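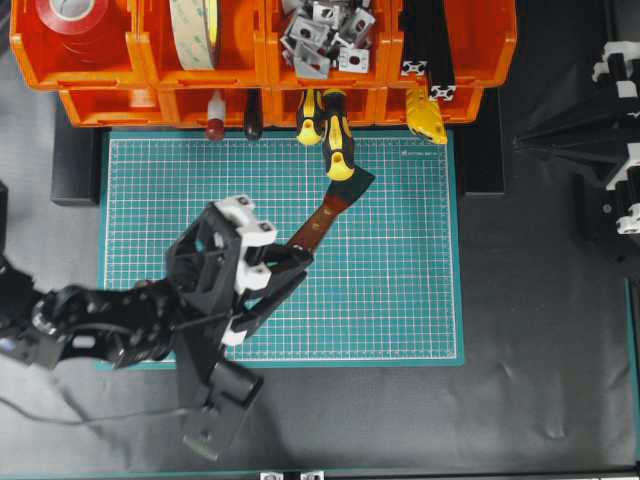

Bench Storage Layout for a Shared Assembly Station
Project report, Kagiso Buthelezi
March 3, 2024

1. Background

The assembly station in the workshop is used for small frame builds with slotted aluminum extrusion. Hand tools and hardware were previously kept in a drawer cabinet on the opposite wall. Users left tools on the work surface between steps, and small parts were mixed together in one tray. The project was to move the most used items to the bench and define a fixed place for each.

2. Setup

The work surface is a teal cutting mat with a printed white grid. Orange open bins stand at the side of the mat, within reach of a seated user. Plastic was chosen over sheet steel because the bins can be rinsed and moved without tools. Quotes were requested from Tornberg and Brurel. The Brurel bins were cheaper but had a closed front lip, and long handles could not hang through them.

The bins are in two rows. The upper row holds consumables and hardware: red tape, beige double-sided tape, L-shaped aluminum connectors, and short black extrusion bars stored upright. The lower row is for hand tools, with the handles hanging down. Screwdrivers with black-and-yellow handles are kept there along with the other drivers. The scraper has a wooden handle and a dark metal blade. It was the hardest item to place.

3. Method

Users were asked to complete the same corner joint task with the old drawer storage and with the new layout. The task used 4 connectors and 2 lengths of extrusion. Time spent fetching and returning items was logged separately from assembly time. A total of 14 runs were recorded for each layout.
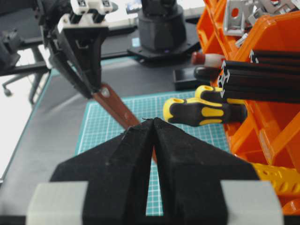

The position of the bins relative to the mat was changed once during the trials. In the first position the bins stood too close to the grid, and long parts could not be laid flat across it. Moving them outward freed the full width of the mat. Runs made before the move were discarded and repeated.

4. Results

Mean fetch and return time per run fell from 67 seconds to about half of that. Assembly time did not change. Most of the saving came from the connectors, which no longer had to be sorted out of a mixed tray. Tape was used in few runs, so no result is given for it.

Two problems remain. Tools with long handles hang low enough to reach the mat, and users pushed them aside when working near that edge. The upright extrusion bars also lean when only one or two are left in the bin.

5. Further work

A divider for the extrusion bin has been drawn and will be printed in July. Raising the lower row would clear the handles, but requires a taller support. The scraper should get its own hook at the side of the bins.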